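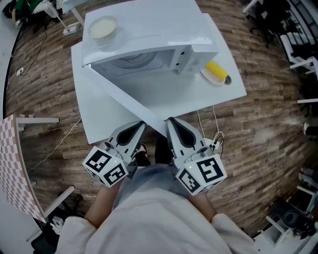
Two handheld grippers at an open microwave, with a bowl and a plate within reach.

Ask Nuala Rafferty for the rule she would keep if she had to throw out the rest, and she answers before you finish the question. "Leave the door where the last person left it," she says. "If it's open, start from open!"

Rafferty wrote most of the Pallside guide, a slim set of working rules for recording household tasks with handheld grippers, and I have become a real fan of it. It runs to 42 rules, most of them a single line, and it reads like something put together by people who have spent long days on their feet beside a kitchen appliance (they have).

Take the section on markers. The cubes at the base of the gripper fingers carry printed black-and-white squares, and software uses those squares to work out where each hand is. So the guide says to wipe them before each session, keep sleeves off them, and stop recording if a corner starts to peel. Check both indicator lights. Say the task name out loud. Then begin.

The floor gets a whole page, and I loved that page. Cables belong behind the operator or along a wall where possible, and where they must run under a table, someone walks the route first. Power strips are to be noted on the room sheet. Colton Lachance, who trains new operators at Vudia, has his people pace out every step with empty hands before they pick anything up.

"You're looking at the door and the bowl," Lachance told me. "Your feet are on their own."

Then there is the microwave itself, a surprisingly rich subject. A hinged door swings through an arc, and the guide wants that arc clear of dishes before anyone touches the handle. Bowls with anything in them are moved with a level grip and a slow start. Nothing gets heated. Ernance, which adopted the rules in November, added one of its own: a failed grasp stays in the recording, labeled as a failure.

That last one caused arguments. Pacheco had been deleting its misses, and after a review of 1000 recordings it found 351 with no note of what had been cut. It now keeps everything.

Rafferty is already marking up the next edition. She wants a longer section on drawers.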